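Ticket 1241: Photos upload sideways and the listing page times out
Status: Solved
Opened by: Ragnvald Forsberg
Product: Poltbridge Shop, seller dashboard

Hi there! I run a little secondhand toy shop called Nygård and I've been on your Shop plan since March, mostly happily. Two things went wrong at once this morning and I can't tell if they're the same problem, so I'm putting them both in one ticket (sorry, I know you like them separate).

First thing: any picture I add to a listing shows up the right way in the preview, then flips onto its side the second I hit Publish. Second thing: once a listing has more than a couple of pictures in it, the page just sits there with the little spinner until I get "Request took too long." I gave it a full cup of coffee's worth of waiting. Nothing.

Things I've already tried, so you don't have to ask me: signed out and back in, cleared the browser cache, switched from the laptop to my old desktop, turned off the ad blocker. I also deleted the draft and started over, and that was a mistake, because I'd written a really nice description and it's gone now. If there's any way to get a deleted draft back I would love you forever.

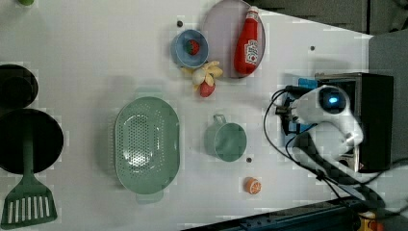

Attachment 1: play food, with the ketchup bottle on the plate and the strawberry in the blue bowl

That file opens fine everywhere else I've tried it. It's only after Publish that it goes wrong.

Reply from Mircea Pană, Poltbridge Support, 10:40 a.m.

Hi Ragnvald, thanks for all the detail. Could you tell me which theme you're using, and whether you have any add-ons turned on? You'll find them under Settings, then Extras. Please also try publishing one listing with a single picture saved at under 300 KB and let me know what it does.

Deleted drafts stay in the trash for 12 hours. Open Listings, click the three dots in the top corner and pick Show Trash.

Reply from Ragnvald Forsberg, 11:15 a.m.

THE DRAFT IS BACK. Thank you!! I've used this dashboard for months and never once clicked those three dots.

Okay, theme is Dravholm, the free one. I have two add-ons, the shipping calculator and one called Cledby that squeezes pictures down so pages load faster. I'd completely forgotten about Cledby until I saw it in the list.

I made a small copy of the play food picture and published it by itself. It went up quickly, no spinner at all, but it still landed sideways. So maybe it is two problems after all?

Reply from Mircea Pană, 11:50 a.m.

I think it's one problem showing up in two ways. Cledby updated itself overnight to version 6, and the new version rotates pictures a second time when they're published. It also works through them one at a time, so a listing with several large files can run past our time limit. Please switch Cledby off, save, and republish. You'll need to upload the sideways pictures again, as the stored copies have already been turned.

Reply from Ragnvald Forsberg, 2:20 p.m.

Switched it off, saved, uploaded everything again. All the right way up! The big dollhouse listing went through too, and that's the one that had been hanging the worst. The pages do load a touch slower without Cledby but I can live with that for now.

One small leftover: the thumbnail on my front page was still sideways for a while on my phone. I pulled down to refresh a few times and it sorted itself out, so I'm guessing that was just the phone hanging on to the old one.

Could you put a note somewhere when an add-on updates itself? Even a little dot next to Extras would have sent me to the right place.

Reply from Mircea Pană, 2:45 p.m.

Glad it's working. You're right about the thumbnail, that was your phone's cache. I've passed on the idea about update notices and linked this ticket to the request. I'll mark this one solved, and replying here will reopen it if the trouble comes back.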